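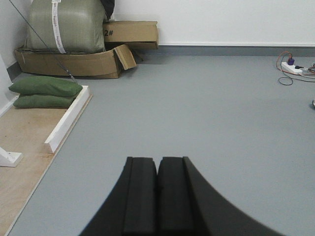 Issue 103, page 28

Visit to the Turcotte dry cat food plant, Clerkton

The plant opened its doors to members of cat clubs on April 5, 2018. Our club had four places, taken by Zachary Cormier, Amrit Boychuk, Vilja Kallio and me. The tour covered receiving, grinding, extrusion, drying, coating, and the palatability unit next door, where the resident cats live. Our guide was Kendra Petrenko, the shift supervisor for the extrusion line. Phones stayed in lockers, and we wore hairnets, coats and hearing protection in the production areas.

Receiving

Dry ingredients come in by truck: corn, rice, chicken meal, beet pulp, and a vitamin and mineral premix in sealed bags. A probe sample is taken from each truck before unloading and checked for moisture, protein and mold toxins. A truck that fails goes back to the supplier. Petrenko would not give the number sent back last year, but said that wet corn was the usual cause.

The grind is finer than I expected. Cat kibble is small, and coarse pieces will block the die, so everything passes through a hammer mill and then a screen. Oversize material goes back to the mill.

Extrusion

The ground mix is conditioned with steam and water, then pushed through the extruder by a single screw. At the die plate a rotating knife cuts the rope into pieces. Knife speed sets the thickness of the kibble, and the die sets the outline. The line was making the Fomby adult formula, a triangle with rounded corners. Boychuk asked whether cats care about the shape. The answer was that some do, in the sense that a flat-faced cat picks up food with the underside of the tongue and has trouble with a thin disk. The triangle was chosen as a compromise for mixed households.

Starch has to be cooked through at this stage or the cat will not digest it well. An operator pulls a cup of kibble at set intervals and weighs it. If the cup is too heavy, the product has not expanded enough and the steam is adjusted. I watched this done twice. The first cup was in range. The second was heavy, and the operator changed a setting and wrote the change on a clipboard sheet.

Drying and coating

The dryer is a two-pass belt. Kibble leaves the extruder soft and leaves the dryer hard, and the moisture target is set low enough to prevent mold in the bag. After the dryer it goes to a tumbling drum where fat is sprayed on, followed by a powdered flavor. The flavor is a digest of poultry liver. The smell in this room is strong, and my coat sleeves still carried it when I got home – my own two cats inspected them for some time.

Packing was the shortest stop. One machine forms, fills and seals the bags, and the counter over it read 1163 when we arrived. Bags are checked by weight and by metal detector. A test wand is run through the detector at the start and end of each shift.
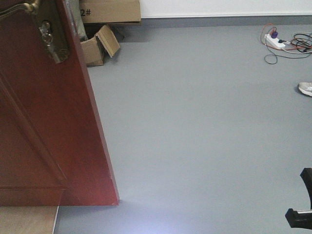 The palatability unit was the part most of us had come for. It is run by Carter Fortin, who trained as a veterinary technician. The cats live in group rooms with shelves, window perches and an outdoor run. They are adopted out when they retire from testing, normally at age eight.

The standard test is the two-bowl test. Each cat is offered two foods side by side for a fixed time, and both bowls are weighed before and after. On the second day the bowls change sides, to remove the effect of cats that always eat from the left. Fortin said that one cat in the present group ate from the left bowl in every trial and had been dropped from the data, but still gets its meals.

Recording is done with a door reader called the Rendum, which reads the cat's microchip and opens one feeding station for that cat only. It logs the time, the cat and the grams eaten. Kallio asked how often it fails. Fortin's answer was that the reader is reliable and the lid is not. A determined cat can follow a slower one in and eat over its shoulder. The second version has a longer tunnel to prevent this.

First choice and total intake are reported separately. A food can win on first choice from its smell and lose on intake once the cat has eaten some. The last full report we were shown had 1449 logged meals, and the two measures disagreed for one of the foods in it. That food was not put on sale.

Practical notes

Parking is behind the office building, not at the truck gate. The walk takes two hours, with metal stairs at the extruder platform. Closed shoes are required, and Cormier had to borrow a pair. Questions about sourcing were answered in general terms only. Each of us was given a small bag of the Fomby formula. Mine ate it.

The next open day is planned for October. Names should be given to Vilja Kallio, who has the form.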